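Jultik Trip Notes

Hi, and welcome! Jultik is my collection of notes on small guesthouses and slow walking routes, put together over two long trips with my friend Serpil Gökçe and then cleaned up on a lot of rainy evenings. I'm Anitha Nadar, I do most of the typing, and any spelling mistakes in the place names are mine.

What's in it

There are 108 entries, one per overnight stop. Most are around Balludcombe and up the valley toward Wiltisberg, with a handful from the Altıntaş side that Taner Yurt sent me (thank you Taner, your handwriting is a puzzle!). Each entry is a plain text file with the same fields:

name: what the owners call it, which may differ from the sign
nearest_stop: bus or train, whichever is less of a hike
kitchen: none, shared or private
season: months when it's open
walks: routes you can start from the door
notes: me rambling

The season field is the shaky one. Owners change their minds, and a few places that say April really mean "after Easter, if the road's clear," so please call first.

I left prices out on purpose. They went stale so fast in the first version that people were writing to me annoyed, and fair enough.

Where the walks come from

Mostly our own feet! The ridge route above Wiltisberg follows a 1953 hiking booklet that Canan Bilgin lent us, and I've marked the two spots where the old path has been moved.

Kitchens

If you cook on the road like we do, filter on kitchen: private and read the notes too, as that's where I put stuff like missing can openers.
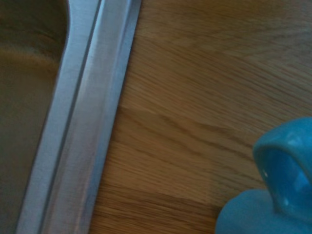 Sink edge and wooden countertop.

Using and fixing it

Copy it, print it, scribble on it, just keep the names of the people who helped. Corrections go to Şükran Kurtuluş, who looks after the master copy and merges changes in batches. Put the entry name in the subject line, please.

Last big update: October 2023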